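Checking and Re-Zeroing the Grippers on a Two-Arm Table Cell

By Anisa Goh
Last revised 25 August 2018

We use cookies to remember your settings and to count visits. By continuing to read you accept our cookie policy. [Accept] [Manage settings]

This procedure covers the gripper check on a two-arm table cell run from a Drelidix controller. It applies to cells where both arms share one tabletop and each arm carries a parallel pair of fingers. The Catcombe cell uses the same hardware but a different menu layout, and the menu names below will not match it.

Do the check every 340 hours of powered time, after any finger change, and after any collision that trips the wrist limit. The hour counter is on the controller under Status > Service. It does not reset when the software is updated.

What you need

- 2.5 mm and 3 mm hex keys
- Feeler gauge set
- Lint-free cloth and isopropyl alcohol
- Thread locker, medium strength
- The cell logbook

Before you start

Stop any running program and put both arms in Hold. Hold keeps the joints powered. Do not press the emergency stop for this, as the brakes let the upper links settle slightly when they engage and the zero will be taken from the wrong place.

The table does not have to be cleared. The check is done in the air, at least a hand's width above the tallest object on the surface. If a bin, a book stack or a pan is in its taught position, leave it there — moving it means teaching the position again. Switch off and unplug anything on the table that heats.

Open both grippers fully from the pendant. Work on one arm at a time and leave the other in Hold.

1. Inspect the cable loop

The gripper cable leaves the top of the mount and runs back down the side of the arm in a loose arc. The arc has to be long enough for the wrist to make its full turn in both directions. Jog the wrist slowly to each limit and watch the connector. If the cable goes straight before the limit is reached, release the lower clip, feed more slack toward the wrist, and close the clip again. Too much slack is also a fault. A loop that can touch the table at the lowest working height will catch on the rim of a bin sooner or later.
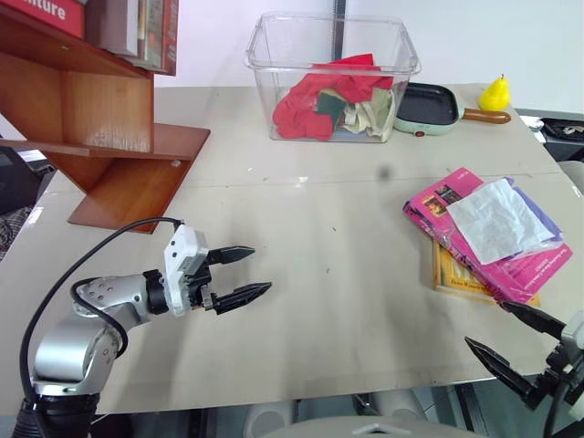
Push the connector in by hand and feel for movement. Any play at all means the latch is worn. Replace the cable as a unit. Splicing it shifts the reading from the finger encoder, and the controller will accept the bad value without a warning.

2. Clean and check the fingers

Wipe both fingers from the mount outward. Look at the tips under a bright lamp. Light scratches are fine. A chipped or rounded tip will still hold a sponge or a folded cloth but will slide off the edge of a magazine, and operators tend to report this as a vision error.

Check the two screws at the base of each finger. If one turns, take it out, clean the thread, apply one drop of thread locker and tighten again. Wait for the locker to set before going on.

3. Set the zero

Select Tools > Gripper > Zero. Close the fingers at the lowest force setting. Try the thinnest feeler blade at the tips and again near the base. It should not pass at either point. If it passes at the tips only, the fingers are toed out and the base screws need to be loosened and squared. If it passes at both, repeat the close command once and measure again.

When the gap is right, press Store. The display shows the raw encoder count. On our left arm the stored value is 2,628. Yours will be different, but it should not move by more than 43 counts from one check to the next. A larger change usually points to the drive belt inside the mount, covered in the Gilani gripper notes.

4. Run the cycle test

Run the open and close cycle 4 times at normal speed and once at full speed. Listen for a click at the end of travel. Repeat steps 1 to 3 on the other arm, then run the cycle test on both together.

Finally, jog the two wrists toward each other over the middle of the table until the controller reports the shared zone. The arms should stop on their own. If they do not, take the cell out of service and reload the zone file before any other work. Cells updated before November of last year may still have the old file, with the zone set too narrow for the longer fingers.

Log the date, the hour counter, both stored values and any part replaced. Return the arms to Home and release Hold.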